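Looking after plastic tumblers

Filed under: Kitchen, Washing up
Last updated 2024-01-22

Plastic tumblers get less care than glasses, mostly as they cost less and bounce when dropped. A decent one will still last for years if it is washed properly and kept away from the few things that ruin it. The tips on this page are for the plain, solid-coloured sort without a lid or a straw. Insulated cups and anything with a rubber seal are covered on the bottles and flasks page.

Before the first use

Peel off any label before the cup goes near water. If the glue stays behind, rub in a few drops of cooking oil, leave it for 15 minutes and wipe it away with kitchen paper. Then wash the whole cup in warm soapy water. New plastic sometimes has a smell from the packaging, and one wash usually shifts it. If it doesn't, stand the cup on a windowsill for a day or two with nothing in it.

Check the base for the dishwasher mark. A cup with no mark should be washed by hand.

Everyday washing

Use a soft sponge or a cotton dishcloth. Green scouring pads and wire wool leave fine scratches, and tea and juice settle into those scratches and stay there. Wash the rim first, inside and out, then the inside wall, then the floor of the cup, where the last of the drink dries on. A bottle brush helps with tall tumblers that are too narrow for a hand.

Rinse in clean water. Washing-up liquid left on plastic gives the next drink a soapy taste, more so than on glass.

If you use the dishwasher, put tumblers on the top rack and choose a programme of 50 degrees or lower. Place them between the prongs and not over them, so that the rim isn't pressed out of shape while the plastic is warm. Light cups do get flipped over by the spray and come out full of dirty water. Wedging them lightly beside a heavier mug cures this.

Drying

Plastic doesn't hold heat the way china does, so cups that come out of the dishwasher are nearly always wet when the plates are dry. Shake them off and finish with a tea towel, or leave them to drain on a rack.

A cup turned upside down on a flat worktop dries well on the outside and badly on the inside. The rim makes a seal against the surface and the damp has nowhere to go.

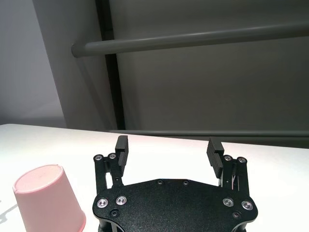 A folded tea towel is not much better, as it soaks up the first drips and then holds them against the rim. A wire rack is best. Failing that, lay two wooden spoons side by side and rest the cup across the handles so that air can get in underneath. Once the inside feels dry to a finger, turn the cup the right way up and give it another hour in the open before it goes in a cupboard.

Where to stand them

An empty tumbler weighs next to nothing. A sleeve will take it off the edge of a table, and so will a draught from a back door. Most of them survive the fall, but a hard floor can chip the lip, and a chipped lip is unpleasant to drink from. Set cups a hand's width in from the edge, and further in if there are small children about.

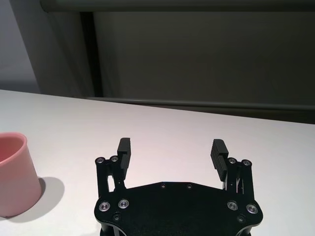 Pink tumbler on a white table. Pale plastic shows tea marks sooner than dark.

The same goes for the hob. Plastic cups left near a ring will soften on one side before there is any smell to warn you. Keep them at the other end of the worktop, and never use one to hold hot fat.

Getting rid of stains

Look at the inside in daylight, with the cup tipped towards the window. Staining usually begins as a faint ring at the level where the drink sits, or as a brownish patch on the floor of the cup. Try these in order and stop when one works.

1. Bicarbonate of soda. Mix two teaspoons with enough water to make a paste. Rub it round the inside with a damp cloth, leave for 12 minutes and rinse. Good for tea and coffee.

2. White vinegar. Fill the cup with half vinegar and half warm water and leave it for an hour. Good for the chalky film you get in hard water areas.
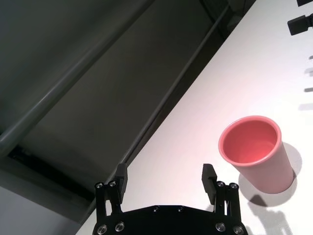
3. Denture tablet. Drop one into a cup of warm water and leave it overnight. Wash very thoroughly afterwards, twice if there is any taste of mint.

4. Sunlight. Orange stains from tomato soup or squash often fade on a sunny windowsill. Turn the cup every day. Strong colours may fade as well, so don't leave it there for weeks.

Don't use neat bleach. It can dull the surface, and the smell is very hard to get out.

Smells

A cup that has been shut away damp will smell musty. Put a spoonful of bicarbonate of soda in the bottom, leave it in overnight and rinse it out in the morning. Crumpled newspaper does the same job more slowly. Store cups unstacked for a while afterwards.

Putting away

Tapered tumblers stack neatly but they also stick. Put a square of kitchen paper between each pair and they will come apart easily. To free two that are already stuck, stand the lower one in warm water and pour a little cold water into the upper one, then twist gently. Don't lever them apart with a knife.

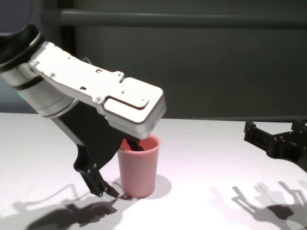

Keep stacks to four or five high. A taller one leans, and the cup at the bottom takes all the weight and is the first to split. If the shelf is short of room, store the cups on their own in a shallow box that can be lifted down in one go. Line it with a paper towel and change it when it looks grubby.

When to stop using one

Cracks at the rim, a rough or flaking inside, or a base that rocks on a flat table all mean the cup has finished its life as a cup. It can still hold pencils, clothes pegs or seedlings. For seedlings, make drainage holes in the base and stand it on a saucer.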